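Notes on the Purumwood planner: timing, frames and the insertion step

2022-02-05

This entry continues the series on the control software maintained for the insertion cell at Branomville. The previous entry, published in November, dealt with the scheduler and the logging format. The present one is concerned with the part of the system that decides how a shaped piece is brought to its opening and lowered into it. Readers who wrote in after the last entry asked mostly for this, and I am grateful for their patience.

The software is divided into two programs. Plorden handles perception: it takes images from the wrist camera and the fixed camera and reports which pieces are present, where they stand and which openings remain free. Purumwood takes that report and produces motion. The two communicate through a small message queue and share no memory. This arrangement was chosen early and has been criticised since, mainly on grounds of delay. I continue to think it correct, as either program can be restarted while the other carries on.

The first matter to record is the approach. Purumwood used to plan a single path from the grasp to the bottom of the opening. It now plans to a point a short way above the board, stops, requests a fresh estimate from Plorden, and plans the descent separately.

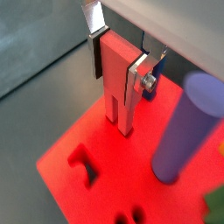 The pause costs time. In the present settings the planner waits for up to 100 milliseconds, and if no estimate has arrived by then it goes back up and asks again. After 2 such attempts it sets an error flag and leaves the decision to the operator. An earlier version used the last known estimate instead, and that proved to be a poor choice, because the last known estimate was usually the one that had caused the difficulty in the first place.

The descent itself is run under force control. The planner gives a direction and a limit on contact force, and the controller follows the direction until either the expected depth is reached or the limit is met. When the limit is met early, a small search is carried out in the plane of the board. The search pattern is a spiral, with the step size read from the configuration file for each shape. Round pieces need only a position search. Pieces with corners need a search in rotation as well, and the order of the two matters more than was expected: rotation first gives better results on star shapes, and position first on squares.

The second matter is the handling of frames. Each camera has its own calibration, and the two do not agree perfectly. For most of last year Plorden averaged the two estimates, with weights set by hand. The averaging has been removed. The fixed camera is now used to decide which opening is the target, and the wrist camera is used for the final position. Where the fixed camera reports that a piece is hidden behind another, the opening is marked as unknown, and Purumwood will not plan to an unknown opening.
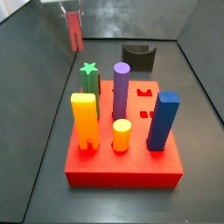
This last rule produced a good deal of discussion. Under it, the planner may refuse a perfectly sensible action because a tall piece stands in the line of sight. A more generous rule was tested, under which a hidden opening kept its last known state for 35 seconds. It worked well until someone moved the board by hand, at which point the planner held firmly to a view of the world that was no longer true. The strict rule was restored the same afternoon — and a test was added so that it cannot be relaxed by accident.

A related change concerns the collision model. Pieces already standing in the board are now entered as obstacles with a margin, and the margin depends on which side of the gripper faces them. The two sides are not alike, and treating them as alike led the planner to choose wrist angles that were too tight on one side and needlessly wide on the other.

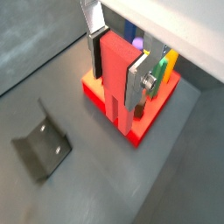 The collision model is kept in a plain text file, and it is reviewed whenever a finger or a fastening is changed. The most common omission has been small hardware. A finger is generally entered as a flat plate, yet the right-hand one carries a bolt head that stands proud of the metal, close to the green piece, and a model without it will allow a wrist angle that it should forbid. The file now has a separate entry for fastenings. Plorden also uses this file to mask the gripper out of the wrist image, so a missing entry harms both programs.

The test suite has grown to 47 cases, nearly all of them replayed from logs. The replay tool, Arabzadeh, feeds recorded messages to the planner at their original timing and compares the new plan with the stored one. Differences are reported but do not fail the build unless a limit is exceeded. It is a modest tool, and it has found more faults than any other part of the process.

Two items remain open. The spiral search does not yet make use of the force direction, although the data are available. The error flag also gives the operator a number where it should give a sentence. Work on the second will begin first, as it is the shorter task, and the text of the messages is already in draft.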